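Boards > Home & Laundry > Washers > Front loaders

suds_and_duds
Finally did a drum clean on my front loader and wow, what a difference! Hottest cycle, 90 minutes, no clothes. The musty towel smell is gone – I did a happy dance. Who else does this monthly?

pebblecreek214
Monthly is way too often. I go every 90 days and mine smells great. Leave the door open between loads and you're set.

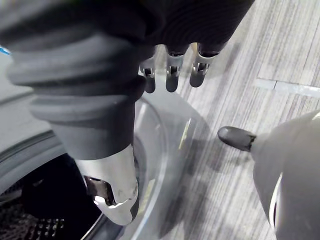
Round door, front-loading type.

suds_and_duds
Door open, yes! But with our hard water in Flullport, I'd still stick with monthly.

tubthumper_jo
Team monthly! Wipe the rubber seal too, all the way around. The gunk in the bottom fold of mine was unreal.

pebblecreek214
OK, I'll give you the seal. I still say you're wasting hot water.

linty_fresh
Has anyone tried the Udulora tablets? Love them so far, but my sister swears by plain washing soda.

tubthumper_jo
Washing soda here – cheap and it works great!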